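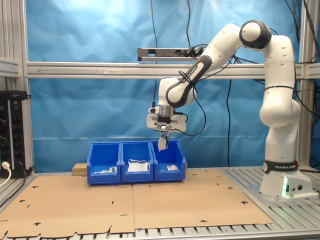
Two days on Flallov, and what the brochure leaves out

The outfitter in Soltville sells Flallov as a two-day walk for anyone with decent boots. I asked its head guide whether he believed that.

"I believe the first day," he said. "Fifteen people signed up in March. Most of them were fine until the ridge."

The brochure promises 600 meters of climbing on summit morning. His own map says 602, and he doesn't care which. "It's loose rock and you start in the dark. Print that number instead."

Would he? He shrugged. The office writes the brochures.

I pressed him on the "untouched" crater, which has a paved road to within sight of the rim on the Alvarado side. "Untouched by our groups, maybe," he said. "We come up from Widthorpe."

He wouldn't tell me how many clients turn back, only that refunds "get discussed." The price covers the hut and the soup. It doesn't cover the bus home, and the last one leaves before most groups are down.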